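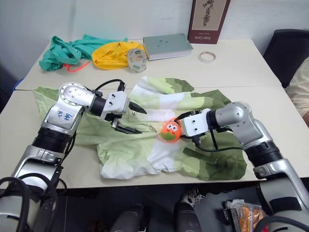
Backlash (gearing)

Backlash, also called lash, play or slop, is the lost motion between two mating parts of a drive. Usually gears, but also screws and nuts, splines, couplings, chain drives. When the input changes direction, the output stays put until the gap is taken up. That gap is the backlash.

Given as an angle (arc minutes, sometimes arc seconds) for rotary drives, as a length for linear ones. The two get mixed up in catalogs a lot. Check the unit first.

Contents
1 Causes
2 Effects
3 Measurement
4 Reduction
5 Compensation in software
6 Backlash versus lost motion
7 Terminology
8 See also

Causes

Some backlash is put there on purpose. Gear teeth need clearance for lubricant, for heat expansion and for small errors in tooth shape. With zero clearance the teeth bind, run hot and wear fast. Designers get the clearance by cutting the teeth slightly thin, or by moving the shaft centers slightly apart, or both.

The rest comes from elsewhere:

Manufacturing tolerance. Teeth vary around the wheel, so backlash does too. A gear with runout is tight on one side and loose on the other.

Assembly. Center distance set wrong, bearings seated badly, housing bolted down on a burr.

Wear. Grows over the life of the gear, and not evenly. An axis that works back and forth over the same short arc wears those teeth and leaves the others nearly new. Adjusting it later is a nuisance -- set the worn zone right and the unworn zone binds.

Temperature. Aluminum housings grow more than steel gears, so the centers move apart as the box warms up. Plastic gears do the opposite in many cases and tighten. Measure at working temperature if possible.

Keys and couplings. A loose key looks exactly like a loose gear from the output side. Often blamed on the gearbox.

Effects

In a drive that only ever turns one way under steady load, backlash hardly matters. Conveyors, mixers, fans. The teeth stay in contact on one flank and the gap sits on the other side doing nothing.

It matters when the direction reverses or the load does. Typical trouble:

Position error. The same commanded position gives two different actual positions depending on the side of approach.

Limit cycling. A servo loop closed on the load side hunts back and forth across the gap, never settling. Heard as a buzz or a slow knock. Turning the gain down stops it, at the cost of stiffness.

Impact. Teeth cross the gap freely and hit the other flank. Noise, and in time pitting or broken teeth.

Contouring marks. On a machine tool cutting a circle, small steps show up where each axis reverses, four to a circle. Known as quadrant marks, though friction makes similar ones and the two are easily confused.

Measurement

The usual shop method. Lock the input shaft. Put a dial indicator on an arm fixed to the output, at a known radius. Push the arm lightly one way, zero the dial, push lightly the other way, read. Divide the reading by the radius for the angle in radians.

Worked case: indicator at a radius of 38 mm, reading 0.022 mm. 0.022 / 38 = 0.000579 radians, or 2 arc minutes near enough (1.99).

Push too hard and the shafts wind up, so the reading includes elasticity. Push too soft and seal friction holds the parts still. Makers commonly quote the load used as a percentage of rated torque. If no load is stated the figure can't really be compared with anyone elses.

Repeat at several positions around the output. Eight is a common choice for a single-stage box, evenly spaced. Report the largest value, not the average.

Second method: an encoder on each side. Drive slowly one way, reverse, log both. The motor encoder moves while the load encoder stands still, and the length of the flat part is the backlash. Quicker, and can be done with the machine assembled. Only as good as the coarser encoder.

Reduction

Center distance adjustment. Eccentric bushings or a slotted motor mount. Cheap. Good for one position only if the gear has runout.

Split gear. Two thin gears side by side on one shaft, sprung apart so that one bears on each flank of the mating teeth. Also called a scissor gear or anti-backlash gear. The springs must be stronger than the load or the gap comes back. Adds friction.

Dual-lead worm. The worm thread thickens gradually along its length, and shifting it endwise takes up wear. Standard on rotary tables.

Preloaded nut. For ball screws, two nuts forced apart by a spacer, or a single nut with oversize balls.

Dual motor drive. Two motors and pinions on one ring or rack, biased against each other. Large axes, telescopes, antennas. Costs two of everything.

Strain wave gearing. Very low backlash by nature, a large share of teeth being engaged at once. It does have noticeable windup.

Direct drive. No gears, no gear backlash. Bigger motor.

Leonor Mendes, in course notes revised 09/04/2018 for the Teixeira drive workshop, sorts these into "close it, spring it or skip it". The notes cover 22 cases from packaging and indexing machinery. One is the Kormont indexing table, where a gearbox was swapped two times before a worn coupling was found to be the problem.

Compensation in software

Most motion controllers have a backlash parameter. On each reversal the controller adds a fixed extra move to take up the gap. Works tolerably on machines with plenty of friction, where the load stays where it was left. Works poorly on vertical axes or anything the load can push around, as the controller doesn't know which flank is in contact.

One-sided approach is the older trick: always come to final position from the same direction, overshooting first if necessary. Slow but dependable. No good for contouring.

A load-side encoder shows the true position, but does not remove the gap. Common arrangement is velocity loop on the motor encoder, position loop on the load encoder.

Backlash versus lost motion

Used loosely as the same thing. Strictly, backlash is the free gap only. Lost motion is gap plus elastic give, measured under a small stated load in both directions. A box can have nearly no backlash and still have a lot of lost motion. The Grorero and Bisano data sheets print one figure under each heading, and the larger one is the lost motion.

Torsional stiffness is separate again, taken from the straight part of the torque-angle curve.

Terminology

Circular backlash -- measured along the pitch circle.
Normal backlash -- measured square to the tooth surface. Smaller than circular for the same gears.
Transmission error -- difference between actual and ideal output position while running one way. Not backlash, but listed beside it and sometimes mistaken for it.
Hysteresis -- the whole loop on the torque-angle plot, including friction.

See also

Ball screw
Dead band
Harmonic drive
Rotary encoder
Servo tuning
Stiction
Worm drive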